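Tedollow Allotments and Gardens Forum
Home > Growing > Soil and Compost > Clay soil and winter rye: dig in or cut down?

September 2018

marrowfat
Posts: 8
Hello to all. I am reading this forum since July but it is my first message, so please excuse my English, it is my third language and I write slowly.

I have taken a plot at Jundgate, at the lower end near the brook. The soil is heavy clay. In summer it had cracks where I could put my whole hand inside, and now after the rain it sticks to the boots and I carry half of the plot home. The previous tenant grew only potatoes, always in the same place.

I would like to sow green manure for the winter. In my country everybody sows rye in autumn and digs it in with a spade in spring. My neighbour on the next plot tells me that one should never dig clay, and that I must only cover it with cardboard and compost. He is very kind but very sure of himself, so I don't like to argue with him over the fence.

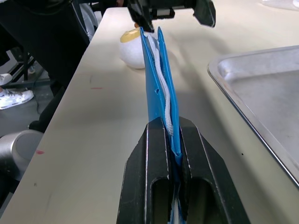

My questions are these. Is it too late to sow rye now, or do I still have some weeks? And in spring, should I dig it in, or cut it and leave it on top? The bed I have in mind is 13 metres long and 2 metres wide, so by hand it is possible, but my back is not young.

Thank you in advance for any advice.

cloddy
Posts: 1,000
Welcome, marrowfat. Your English is fine.

You are not late. I've sown rye well into October on clay and had it come up. Rake the surface as fine as you can get it, broadcast the seed fairly thickly, rake again and tread it in. If the pigeons are bad where you are, put a net over for the first fortnight.

In spring I dig mine in. Chop it with a sharp spade when it is still short, leave it a few days to wilt, then turn it under. Always done it, always had decent beans after.

pennywort
Posts: 412
I'm with your neighbour I'm afraid. Digging wet clay in March is the quickest way to ruin it. You smear it, it dries like brick, and the cracks come back worse. Cut the rye at the base with shears, cover with something that keeps out the light, and plant through it in May.

cloddy
Who said wet? I dig it when it's fit to dig. If it sticks to the spade you go home again.

pennywort
On the low plots at Jundgate that can mean you go home until the end of April. I had one there for six years. By then the rye is up to your waist and you can't get a spade through the roots.

marrowfat
Thank you both. I see that my neighbour is not alone.

If I cut the rye and it grows again, what then? I remember from my father's field that it is a strong plant. He cut it for the goats and it came back the same month.

pennywort
It does come back if you cut it young. The trick is to wait until it starts to flower and then cut it as low as you can. Cut too early and you only make it angry. The trouble is that flowering is late May here, so that bed is no good for early crops. I use mine for squashes, which don't go out before June anyway.

brook_end
Posts: 57
May I suggest something different? I also garden on clay, at Brellham, and I gave up rye because of exactly this problem. Now I sow field beans in October. They have a thick root which goes down into the clay, they don't make that mat, and in spring you cut them at the ground and leave the roots where they are. A mustard and phacelia mix is good as well, but for that you are rather late, and the frost kills it before it does very much.

cloddy
Field beans are good. Rye holds the soil better over a wet winter though, and by the brook I would want that. If the water comes up you'll lose the top inch off a bare bed, and beans sown in rows leave plenty of it bare.

brook_end
Then don't sow them in rows. Broadcast them and push them in with a hoe. Or mix the two, half and half. I did it one year and had no complaint.

marrowfat
A mixture sounds interesting. Is it still necessary to wait for the rye to flower in this case? And does anyone know where I can buy the seed by weight? In the garden centre they have only small packets, and for my bed I would need very many of them, which becomes expensive.

brook_end
Yes, the rye will still want to regrow, so either wait or cover it. For the seed try Saliba, the agricultural merchant on the road out of Brellham. They will weigh you out a bag if you ask at the counter. Don't ask on a Saturday, it is full of people buying horse feed.

pennywort
Seconding Saliba. One more thing about rye: leave a gap of a few weeks after you cut it or dig it before you sow anything small like carrots or lettuce. It holds back small seeds. Young plants from pots don't mind.

cloddy
We agree on that at least.

marrowfat
I went to Saliba yesterday and bought both, rye and field beans. The man asked me how big is my field, and when I told him the size of it he laughed, but he weighed it for me very correctly.

I have decided to divide the bed in two halves. On the upper half I will sow rye alone and dig it in, if the soil permits. On the lower half, near the brook, I will sow the mixture and in spring only cut it and cover it. I will write down which half gives the better squashes. My neighbour has already told me which one it will be.

pennywort
Good plan. Put a stick in where the halves meet, because by May you will not remember.

cloddy
And check the lower half for slugs before you cover it. Under cardboard on clay they have a lovely time.

marrowfat
How do you keep them away, cloddy? I don't want to use the blue pellets, there are hedgehogs near the brook.

cloddy
Torch and a bucket, after dark. Start in April.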